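Teleop or hand guiding for thin, bendy parts?

neltik_shop
June 25, 2018
I need to show our arm how to pick one wire out of a tray. Hand guiding gave me 19 usable runs out of 116. Is remote control any better?

Lolitz
Yes. With hand guiding your own arm ends up in the wrist camera view, and the policy learns from that. Go remote.

ranasinghe_k
Disagree. Remote you can't feel the wire slip. I'd take 10 good runs by hand over a pile of sloppy remote ones.

Lolitz
You don't feel much through the joints by hand either - you feel the gearbox. Slow the leader arm down and watch the wrist view.

neltik_shop
Tried it remote at half speed. Wrist view with the fingers nearly closed on the brown wire, loop end up, black ones still in the small compartment:

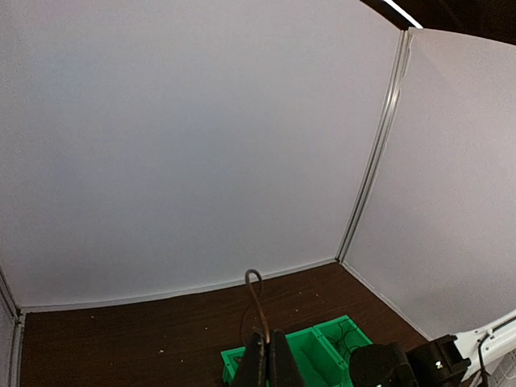
Forum: Celtholm Arms > Teaching and Demos

ranasinghe_k
Fine, that's a clear view of the wire. I'd still do 2 sets, one each way, and compare.

Lolitz
Don't mix them in training though.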